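»Der Duden ist kein Gesetzbuch«

Seit 14 Jahren liest sie Korrektur, erst für eine Lokalzeitung, inzwischen auf eigene Rechnung. Ihren Namen möchte sie hier nicht lesen, »sonst schicken mir die Leute wieder ihre Hochzeitsreden«. Zum Gespräch kommt sie 11 Minuten zu früh und hat die Speisekarte schon durch. Zwei Fehler, der Apostroph bei den Getränken nicht mitgerechnet.

Ob man so etwas abschalten könne? »Beim Schwimmen geht es. Solange ich nicht auf die Badeordnung schaue.«

Ihr Geld verdient sie vor allem mit Gebrauchsanweisungen. Für den Hersteller Clellport hat sie im Oktober 113 Seiten über einen Luftbefeuchter gelesen, in denen das Gerät mal »es«, mal »er« und einmal »Sie« hieß. »Das fand ich höflich. Gestrichen habe ich es trotzdem.« Beim Verlag Chacko, für den sie Wanderführer betreut, streitet man lieber über Bindestriche. Der längste Mailwechsel galt dem Wort Almabtriebsfest und endete, wie sie sagt, »ohne Sieger, aber mit Gruß«.
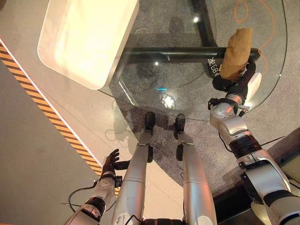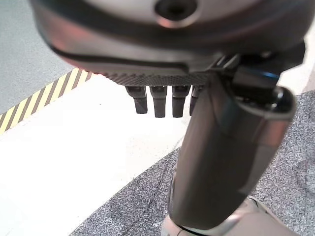
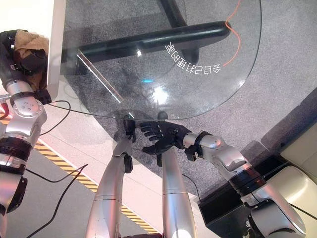 Den Duden hat sie in mehreren Auflagen im Regal, die älteste stützt inzwischen den Drucker. Nachgeschlagen wird am Bildschirm. »Die Kunden wollen, dass ich mit dem Buch komme. Das wirkt amtlicher, wie ein Arzt mit Stethoskop.« Wenn zwei Schreibweisen erlaubt sind, werde es am Telefon oft still. Viele hätten lieber eine verbotene.

Und das Komma vor dem erweiterten Infinitiv? Sie rührt lange in ihrem Tee. »Da bin ich milder geworden. Mein Mann sagt, nur da.«

Zurzeit liegt auf ihrem Schreibtisch das Programmheft der Tanzschule Wodance. Dort steht, die Teilnehmer würden »paarweise abgeholt, wo sie stehen«. Sie hat ein Fragezeichen an den Rand gesetzt und wartet seit Tagen auf Antwort.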